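Search this guide Go

Kostden Kitchen Timer Hub: Setup Guide
Section 5. First-time setup and pairing

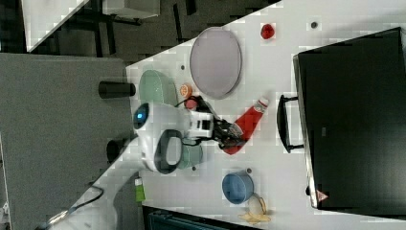
Before you start, have the hub, the power cord and the paper card with the pairing code within reach. Wi-Fi password too. Setup takes 13 minutes if the hub needs an update, less if not.

1. Plug in the hub. Use the cord from the box. Wait for the chime.

2. Hold the side button for 5 seconds. Screen shows PAIR. If it shows LOCK, let go and try again.

3. Open the Rondmont app, tap Add Hub, type in the code from the card. Capital letters only.

4. Pick your network. 2.4 GHz only. The list can be slow to load, dont back out.

5. Name the hub. Short names work best, 8 characters max or the screen chops it.

6. Set the clock and time zone. Daylight saving is off by default, turn it on under Region.

Note: Hubs sold before October have the older menu. Region is under More, then Clock.

7. Run a test timer. One minute is fine. Hub and phone should both ring. Phone silent? Check notifications, then repeat.

Caution: Keep the hub away from the stove and sink. Steam gets in the speaker holes. Wipe with a damp cloth, unplugged. No sprays.

Adding more timers

Tap the plus sign, choose a label, set the time. Labels can be reused. To run timers back to back, press and hold the first one and drag it onto the second. Order matters, the one on top rings first.

Caution: A factory reset erases all saved timers and labels. There is no undo. Back up in the app first (Settings, Backup, Save Now).

If it wont pair

Error 111 means wrong code. Check zero against letter O.
Blank screen: unplug, wait, plug back in, start agian at step 1.
Still stuck, use the help form in the app and include the serial number from under the base.

Revised November 6, 2019, Akihiko Yagi

Related items
Horrocks Wall Bracket: Mounting Guide
Ponditska Probe Thermometer: Quick Start
Kostden Timer Hub: Changing the Ringtone
Rondmont App: Sharing Timers With Family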